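Section 4. Setting up the drawer organizer

Choose a flat tabletop with room in front for a drawer to come all the way out. The Woseo desk unit weighs 420 grams empty and will slide on a smooth surface if it is pulled hard.

4.1 Placing the unit

1. Take off the outer film and the strip of tape on each drawer.
2. Wipe the tabletop and let it dry.
3. Set the unit down with the bottom rim resting on the table on all sides. The tinted plastic is see-through, so dividers and small parts can be checked from outside.
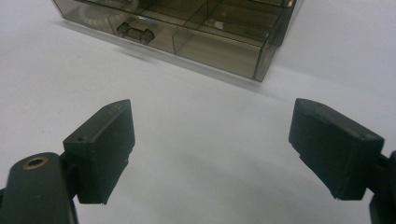 A reader in Mundville wrote to ask whether the dividers have to go in before the drawers are loaded, as hers would not seat with clips already in the cells. They do. Empty the drawer first, press each divider down until it meets the floor, then load.

4.2 Filling the drawers

1. Start with the lowest drawer. Put the heaviest parts there.
2. Keep one kind of part to a cell. Mixed cells are slow to search.
3. Fill to just under the top of the dividers. Parts that stand higher can catch on the panel above.
4. Do not load any one drawer with more than 194 grams.

CAUTION: Do not use the cells for batteries, solvents or anything oily. Oil clouds the plastic and the mark does not come out.

4.3 Opening and closing

1. Hold the top of the unit with one hand.
2. Grip the small molded handle on the drawer front and pull straight toward you. Pulling from one side makes the drawer bind.
3. Push the drawer back with a flat hand until the front panel sits even with the body.

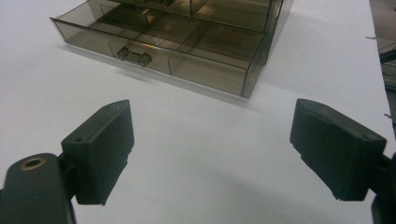

4.4 Stacking

1. Stack no more than 2 units. Line up the rims before letting go.
2. Load the bottom unit before adding the upper one.

Note: Units from the older Tunstall series are 14 mm narrower and will not stack with this one.

4.5 Cleaning

Wash drawers by hand in lukewarm water with a drop of dish soap. Dry with a soft cloth. Paper towels leave fine scratches that show on the tinted panels. For spare dividers, see the parts list in Section 6.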